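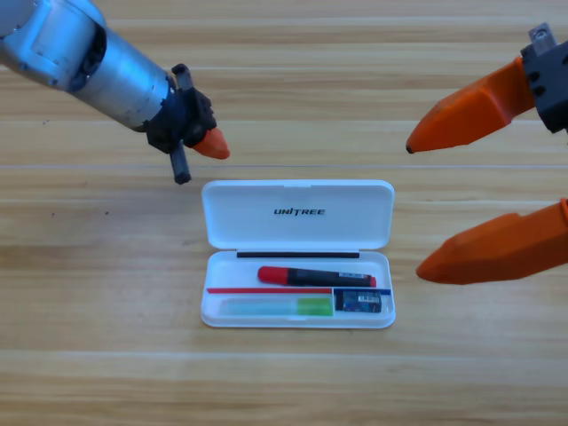
The Small Case in the Kitchen Drawer

April 19, 2018

Every house I have ever lived in has had a drawer that would only open two-thirds of the way. You know the one. You tug, something inside rears up and catches on the frame, and you slide your fingers in sideways to press it down, feeling your way past the tape measure and the birthday candles and whatever it is that's sticky. In my current kitchen it is the second drawer to the left of the stove, and for most of March it held me hostage, because the pen I like was in there and I couldn't get at it.

I have written for this magazine about closets, pantries and the backs of cars, and readers have been kind enough to say they found some use in all that. But the letters that come in, and they come in steadily, are mostly about little things. Where do you keep the spare batteries? What do you do with a marker that only gets used on moving day? My own answer for years was a coffee can, and before that a shoebox, and before that (I was young) the windowsill.

What changed my mind was a case. A plain one, white plastic with rounded corners and a lid on a hinge, the sort of thing a tool or a gadget arrives in and that you mean to throw out once the contents have wandered off. I had emptied the drawer onto the kitchen table one rainy morning, and when the heap was spread out I found myself putting things into the case just to get them out of the way while I wiped up. A pen went along the top. A battery went in the corner. When I came back with the dish towel I stood there looking at it for a good while, rather pleased, and my coffee went cold.

Shallow is the word I would like to put in your ear. We tend to buy our storage deep. Closby, the housewares shop on the main street here in Mutomham, has a whole wall of deep bins, and I own more of them than I'd care to say. They're fine for mittens. A pen at the bottom of a deep bin, though, is a pen you will be replacing by summer. In a tray with a low rim each thing lies flat, in its own row, and you can see it the minute the lid goes up. There's no second layer for anything to sink into.

The rows matter more than I expected. Long thin things want to lie with other long thin things, and if you let them they'll take up hardly any room at all. I keep my pen-shaped things across the upper part of the tray and the chunkier sticks and bars along the bottom, with the one odd squarish item in the lower right corner, where there happens to be a little compartment. If your case has no compartments, a strip of folded card makes a perfectly good fence. I've also used the lid of a matchbox, which held up nicely until somebody wanted the matches.

Color does some of the work, too. I used to be a snob about this and wanted everything in the drawer to be gray or cream, like a hotel. Now I am delighted by a red cap. A red cap can be found at dusk, without your glasses, by a person holding a phone to her ear with her shoulder. Against a white tray, anything bright or dark fairly jumps out at you, and I'd choose a pale case over a black one every time for that reason alone, even if it does show the crumbs.

Then there's the question of labels. Leave them on! I spent years peeling stickers off everything I brought home, picking away with a thumbnail and a dab of cooking oil, and I have come around completely. The label on a battery is the only thing that will tell you, two winters from now, what on earth it belongs to. I turn mine face up. When a thing has no label I write one, on a bit of masking tape, and I try to write it for a stranger. "Hall thing" made sense to me at the time.

You will need a table to do any of this, and I'd urge you to clear a proper stretch of it before you start. A wooden one is nicest. Small objects roll less than you'd fear and they look rather handsome laid out on the grain, which keeps your spirits up through the dull middle part. Put the open case right in the center with the lid folded back, so you can reach it from any side, and work from the heap inward.

I did 11 drawers and boxes this way before I ran out of cases. Some of what I found was past saving, and I had a brief, foolish argument with myself over a Curumar kitchen timer that hasn't rung in years. It stayed. The rest went into a bag for the Ekpo swap shelf, which is always glad of string.

My kitchen drawer opens all the way now. The case sits at the front, lid down, with the tape measure beside it and the birthday candles behind, and I still haven't worked out what was sticky.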